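手持ちグリッパーの自作、ついに2台目が組み上がりました!うれしいので長めに連投します。

前のスレッドを読んでない人向けに書いておくと、自宅の机と、月に何度か通ってる共同工房 Gonell を行ったり来たりしながら、手で握って使う2本指グリッパーを作ってます。プロジェクト名は Itholm。響きだけで決めた名前なので深い意味はないです

1台目は指が片側だけ微妙に遅れて閉じるクセがあって、ずっと気になってました。原因はリンクの穴。ドリルで少し斜めに開けちゃってたんですよね…。今回は Gonell のボール盤を借りて全部開け直し。これだけで動きが別物!

ネジの締め具合も地味に大事で、締めすぎると指が戻らないし、ゆるいと先端がカタつく。10分いじっては握って、また10分いじっては握って、で一晩終わりました。楽しかった

指先のパッドは青いゴムにしました。最初に貼ってた固めのスポンジは布をつかむとすべるすべる。ゴムに替えたら薄いハンカチの端っこもちゃんと持てて、夜中に変な声が出た

パッドの接着剤は6種類試して、残ったのは結局いちばん地味なゴム用のやつ。瞬間接着剤は硬くなって端からペリッといきます。同じことやろうとしてる人はご注意を

部品代は Stidex っていうパーツ屋の端材セットにだいぶ助けられてます。1袋400円で、スペーサーとかワッシャーとかがごちゃっと入ってるやつ。開けるたびに福袋気分

で、両手にグリッパーを持って洗濯物をいじるのが最近の課題です。硬い箱や積み木は1台目でもいけたけど、布は持った瞬間に形が変わるから全然ちがう。めちゃくちゃ難しいし、めちゃくちゃおもしろい

今のお気に入りの相手は靴下。履き口のゴムのところはリブがあるので指先がひっかかりやすくて、片方で押さえてもう片方でつまむのがやりやすいです。本体のふわふわした側からいくとだいたい負けます

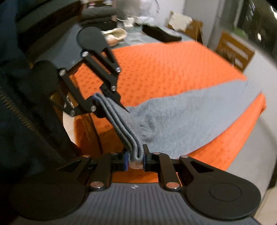 グレーの靴下の履き口。片方は上から押さえ、もう片方は青いパッドではさんでます

パッドの間にぎゅっと寄ったリブ、見てほしい!この束になる感じが好きすぎる。オレンジのテーブルクロスはワッフルみたいな凸凹がある生地で、グレーの靴下が見やすいのもいいところ

次の改造はハンドル。長く握ってると親指の付け根が疲れるので、戻しバネをもう一段弱いのに替えてみるつもりです。バネは Ekwueme の細いのを注文済み、到着待ち

図面も公開したいんだけど、手書きの寸法メモと CAD が途中から食い違っていて、今どっちが正しいのか自分でも怪しい…。10月の Gonell の持ち寄り会までには直します。実物も持っていくので、来る人はぜひ握ってみて!

あと「リンクの長さは左右そろえてる?」って質問をもらってたので返事。そろえてます!1台目は目分量でやって失敗したので、今回は2枚重ねて一緒に穴を開けました。位置がきれいに合うのでおすすめ

バネが届いたらこのスレッドにぶら下げます。それまでは靴下の裏返しを練習してます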